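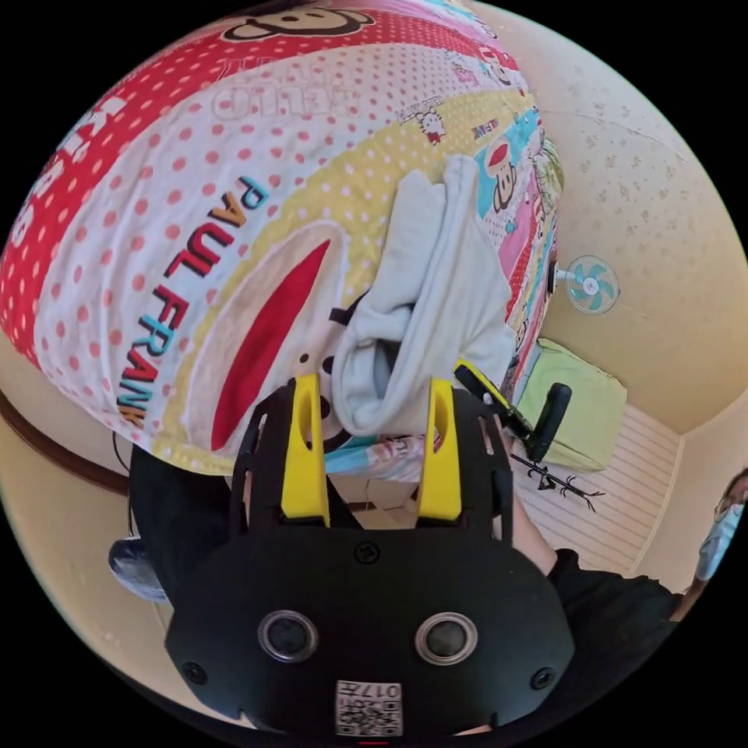
**Prüfliste Wäscherei und Wäschelager, Gästehaus Useldale**
Stand: März. Prüfer: Rainer Grube. Begleitung: Bohdana Hrytsenko (Hauswirtschaft), zeitweise Stepan Fedoruk (Haustechnik).

Bewertung: i. O. = in Ordnung, M = Mangel, H = Hinweis ohne Frist, n. g. = nicht geprüft.

## 1. Raum und Verkehrswege

| Nr. | Prüfpunkt | Ergebnis |
|---|---|---|
| 1.1 | Fluchtweg zum Hof frei, Tür von innen ohne Schlüssel zu öffnen | i. O. |
| 1.2 | Bodenbelag eben, Abläufe bündig | M |
| 1.3 | Beleuchtung an Mangel und Falttisch | i. O. |
| 1.4 | Feuerlöscher zugänglich, Prüfplakette gültig | i. O. |
| 1.5 | Rettungszeichenleuchte Hofseite | H |

Zu 1.2: Rost über dem Ablauf hinter Maschine 2 steht an einer Ecke hoch. Stolperstelle, zumal dort mit Wagen rangiert wird. Rost neu auflegen, Rahmen vorher reinigen. Fedoruk übernimmt.

Zu 1.5: Leuchte funktioniert, Abdeckung vergilbt. Beim nächsten Lampenwechsel tauschen.

## 2. Waschmaschinen (Kushnir, vier Stück)

| Nr. | Prüfpunkt | Ergebnis |
|---|---|---|
| 2.1 | Türverriegelung während des Programms wirksam | i. O. |
| 2.2 | Not-Halt, alle Maschinen einzeln ausgelöst | i. O. |
| 2.3 | Zulaufschläuche ohne Risse und Knickstellen | M |
| 2.4 | Netzanschluss, Zugentlastung | i. O. |
| 2.5 | Betriebsanweisung ausgehängt und lesbar | i. O. |

Zu 2.3: Warmwasserschlauch an Maschine 4 mit Scheuerstelle an der Wandkonsole. Maschine bis zum Austausch nur unter Aufsicht betreiben, Absperrhahn nach Schichtende schließen. Schelle versetzen, sonst scheuert der neue Schlauch an derselben Stelle.

## 3. Trockner und Abluft (Valent)

| Nr. | Prüfpunkt | Ergebnis |
|---|---|---|
| 3.1 | Flusensiebe vor Schichtbeginn gereinigt, Liste abgezeichnet | M |
| 3.2 | Abluftrohr innen, Sichtprüfung an der Revisionsöffnung | i. O. |
| 3.3 | Temperaturbegrenzer | n. g. |
| 3.4 | Kein Lagergut auf oder hinter den Geräten | i. O. |

Zu 3.1: Siebe waren sauber, die Liste weist Lücken auf. Ohne Unterschrift gilt die Reinigung als nicht erfolgt. Frau Hrytsenko wünscht die Liste am Gerät statt im Büro -- dem wird zugestimmt.

Zu 3.3: Prüfung nur durch den Kundendienst. Termin ist angefragt, Nachweis zur Akte geben. Auftragsnummer 656.

## 4. Mangel und Faltplatz

| Nr. | Prüfpunkt | Ergebnis |
|---|---|---|
| 4.1 | Fingerschutzleiste schaltet auf voller Breite ab | i. O. |
| 4.2 | Arbeitshöhe Falttisch | H |
| 4.3 | Unterweisung aller Beschäftigten nachgewiesen | M |

Zu 4.2: Für Bettüberwürfe und andere große Teile ist der Tisch zu niedrig. Empfohlen werden Fußerhöhungen. Große Teile bis dahin zu zweit falten.

Zu 4.3: Es fehlt der Nachweis für Zakhar Koval (Aushilfe, Spätschicht). Kein Einsatz an der Mangel bis zur Unterweisung. Falten und Einlagern sind zulässig.

## 5. Wäschelager

| Nr. | Prüfpunkt | Ergebnis |
|---|---|---|
| 5.1 | Regale gegen Kippen gesichert | i. O. |
| 5.2 | Schwere Teile unten, leichte oben | M |
| 5.3 | Wäsche vor dem Stapeln ausgekühlt | i. O. |
| 5.4 | Abstand zu Leuchten und Heizrohr | i. O. |
| 5.5 | Tritt mit Haltebügel vorhanden | i. O. |

Zu 5.2: Überwürfe der Familienzimmer lagen im obersten Fach. Umräumen; das Fach eignet sich für Kissenbezüge und Tücher. Beschriftung der Regalböden anpassen, sonst wird nach der alten Ordnung eingeräumt.

Zu 5.3: Stichprobe an mehreren Stapeln mit der Hand, keine Restwärme. Bei Frottee auch im Stapelkern prüfen.

## 6. Waschmittel und Gefahrstoffe

| Nr. | Prüfpunkt | Ergebnis |
|---|---|---|
| 6.1 | Gebinde in Auffangwanne | i. O. |
| 6.2 | Sicherheitsdatenblätter vollständig | M |
| 6.3 | Schutzbrille und Handschuhe am Dosierplatz | i. O. |
| 6.4 | Augenspülflasche, Haltbarkeit | i. O. |

Zu 6.2: Datenblatt für das Bleichmittel Truvivik liegt nur auf Englisch vor. Deutsche Fassung beim Lieferanten anfordern, Ansprechpartnerin dort ist Freya Bunting. Alte Fassung so lange im Ordner belassen.

## Nachprüfung

Nachzuprüfen sind 1.2, 2.3, 3.1, 4.3, 5.2 und 6.2. Zu 2.3 genügt die Rechnung nicht, der Schlauch wird am Gerät besichtigt. Punkt 3.3 bleibt offen bis zum Eingang des Prüfprotokolls.

gez. Grube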